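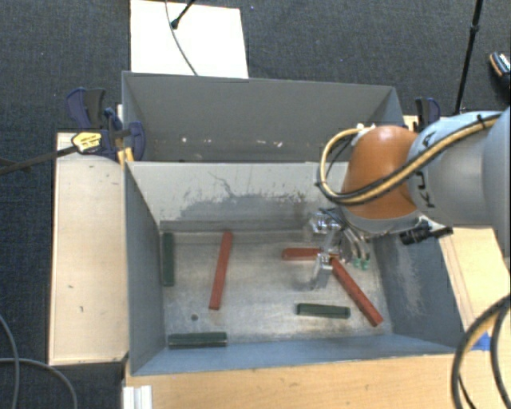 Spa day at Sirico, worth it or skip?

mapleknee
We're in Wiststead for a long weekend in December and I want one proper treat. Torn between the hot stone package at Sirico and the thermal circuit at Carretero. Anybody done both?

tubbyotter
Both, and Carretero by a mile! The steam room smells like eucalyptus, the salt pool is lovely, and you get 3 hours to wander between them. I came out floating — slept like a log that night.

gwen_ish
Have to disagree with tubbyotter. The circuit is great but it gets packed after lunch. Sirico only takes 16 guests at a time and you feel it. My hot stone massage was the best I've had anywhere, and the ginger tea after is so good I asked what brand it was (Plaltik, they sell it at the desk).

tubbyotter
Fair on the crowds, but $100 for a massage that's over so quick? Mine was 50 minutes on the menu and I'd swear less on the table.

gwen_ish
Mine ran the full time! Did you show up early? They want you there 30 minutes ahead for the foot bath, and if you're late it comes off your massage.

tubbyotter
...I was late. OK, partly my fault. Still team Carretero.

pinelatte
Go to Carretero at opening, 9 am, and you'll have the salt pool nearly to yourself. Bring flip-flops, the ones they lend out are huge.

mapleknee
Love this, thank you all! Leaning toward Carretero first thing and saving Sirico for next time. Do they have robes or do I pack one?

pinelatte
Robes and towels are included. Swimsuit is on you.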